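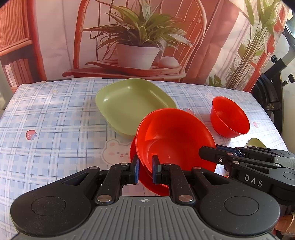

Flollham tea room, tableware and table check, June. Done by Jacobus Mkhize before opening, and what a cheerful round it was! I do love this set: the red-orange bowls and the pale green square plate look so bright against the blue-and-white plaid cloth, and the little strawberries and bear faces on it still please everyone. Plates go flat or in the rack, please, and bowls the right way up, so put anything standing on its rim down before you leave the table.

Rims, run a finger round each one: PASS. Lovely and smooth, no nicks.
Insides of bowls: PASS. Good shine all over, keep using the soft sponges!
Corners of square plates: PASS, one to watch. Faint scratch on the oldest, fine for cakes.
Tablecloth hang: ACTION. Trim or pin to 300 mm at most, small children do pull.
Walkway beside table: PASS. 900 mm clear (hooray, that new layout works).
Stack height on Grastley shelf: ACTION. Keep under 300 mm, big bowls at the bottom.
Table wobble: PASS. Feet tightened, solid as anything.
Spare pieces in Kostiuk crate: not checked, lid stuck. Will try again after lunch.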